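My sister Leonie had the flu all that July, so I brought her supper in bed the way Grandma Ida used to — fruit, fruit and more fruit. I'd put the cat sheets on too, the patchwork ones with the bows and the bears, and she was thirty-four and pretended to hate them. "Tangerines first," she croaked, "then the strawberries, and don't you dare eat my tomato." I swore I wouldn't! I was already eyeing the grape, of course, and she knew it.
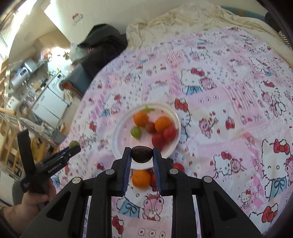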